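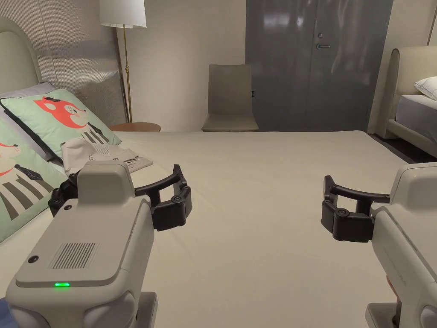

Vega Toledo replied: Before you buy yet another set, measure how deep your mattress is. I mean the side, top seam to bottom seam, plus any topper. My guess is you've been buying standard pockets for a mattress that outgrew them years ago.

Original question: Fitted sheet pops off one corner every single night

Same corner, head of the bed, my side. My husband's side stays put, which he brings up at breakfast. I've tried the Jernetti "stay tight" sheets (they did not) and the clips from Tinar, which held for 2 nights and then shot under the dresser. The care label says wash hot, so I wash hot. Is there a way to fix this without sewing? I own one needle and I don't know where it is.

Vega Toledo, continued: OK, so if it comes out deeper than the pocket size on the package, no clip on earth will save you. Look for "deep pocket" with elastic all the way around, and skip the kind that only has elastic at the corners. Hot washing and a hot dryer also cook the elastic. Mine lasted much longer once I went to warm and pulled them out a little damp.
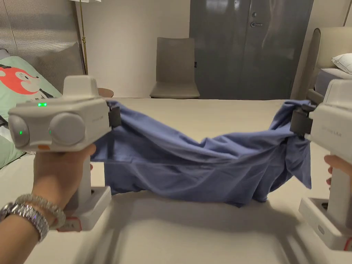
Also, put the bad corner on first. Everyone starts with the easy one and then hauls the last corner over with whatever slack is left, and guess which one lets go at 3 in the morning. Do yours, then the one diagonal from it, then the other two. If you have a Balogun or one of those slick foam toppers, a thin cotton pad between it and the sheet gives the fabric something to grab.

2 people found this helpful

Second answer: Just use a flat sheet and do hospital corners like a grown-up. My mother could bounce a quarter off hers.

Third answer: I had the Preritz ones with the straps that cross underneath. They work fine, but you have to lift the mattress every time you change the bed and mine weighs 1000 pounds. I changed the sheets less. Draw your own conclusions.

Asker's comment: Measured Sunday. You were right, and I'm not telling him.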